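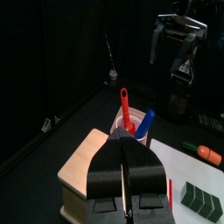 Words: Tarcísio Coutinho
Home & Table, March

Everyone in Skerlow has a cup like it. Mine lives by the hob and holds 15 things, 2 of which I use. The red one, the blue one. Rest is guilt.

So, Sunday, a clear-out. Tip the lot onto the table. Wash the cup, it will be grim at the bottom. Put back only what you reached for this week. Handles down if they drip, up if they dont.

Spares go in a wooden box, lid shut, out of teh way. Not touched by summer? Charity shop in Iltinley, open till four.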